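Kitchen notebook, greens and storage

Picking up from the last page. The question is still how long cut kohlrabi leaves keep in the walk-in before they're no good for the sauté, and whether a salt rest before cooking does anything useful. The bulbs are a separate matter and they're doing fine. They'll sit for weeks.

Leaves came from the Padeo farm, two crates, stems on. Trimmed to the base of the leaf and split into four lots:

- A: unwashed, in a lidded tub, dry towel underneath
- B: washed, spun, same tub and towel
- C: washed, spun, damp towel on top
- D: unwashed, left open on the shelf as a control

D was limp by the next morning. I'm not going to bother with D again.
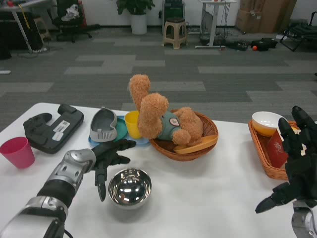
Grirkmont, January

Opened A, B and C at the start of the shift. A is the best of the three by a good margin. Leaves still snap when folded and the cut ends have hardly browned. B is close but has a few dark wet patches where the spinner bruised the thin parts. C has gone slick on the top layer. Pulled that layer out and the rest was usable, but I wouldn't serve it raw.

So unwashed and dry until the day of use. This matches what we saw with the collards, and I had expected kohlrabi to be fussier because the leaf is thinner.

Salt rest: weighed out 50 g portions of sliced leaf from lot A. Half got a pinch of fine salt and 9 minutes on the counter, the other half went straight to the pan. Same pan, same oil, 60 seconds on high, then a spoon of stock and the lid on for 40 seconds.

Salted ones came out softer and more even, and the bitterness was lower. They also threw a lot of water, so they need squeezing first or the pan stalls and everything steams. The unsalted ones had more bite and better color. For the rice bowl I'd use unsalted. For the flatbread filling, salted and squeezed, no question.

Garlic went in too early on the first batch and caught. Redid it with the garlic after the leaves, fine after that.

The Trutum vinegar is sharper than the old bottle. Cut the amount in half and taste before adding more. Someone should change the card on the wall, it still has the old amount on it.
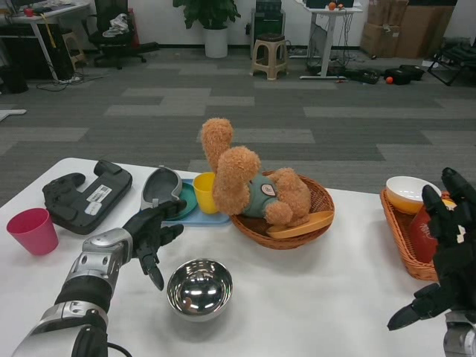

*Steel bowl, front of the white table.*

Stems: still a problem. Anything thicker than a pencil stays woody however long it goes. Tried peeling, which works but takes too long for service. Tried slicing very thin on the bias and pickling in the Hứa brine (the sweet one with chile). Much better. Crunchy after a night in the fridge, and it uses up what we were throwing out. Pink tinge on the ones cut from the purple variety, which looks good on the plate.

Notes for whoever picks this up:

- Keep the purple and green leaves in separate tubs. The purple ones cook slower and I mixed them in the first pan by mistake.
- Label the tubs on the side. The lids get swapped.
- The towel under lot A was damp by the end. Change it once partway through.

Still to do: repeat A with a paper liner in place of the towel, try the salt rest on whole small leaves, and find out whether Padeo can send them with the stems already trimmed. Also need to ask if the next crate can come with smaller leaves. The big outer ones have holes and a tough rib, and most of that rib ended up in the stock pot.

Brine jar is on the second shelf, left side. Leave it shut until tomorrow.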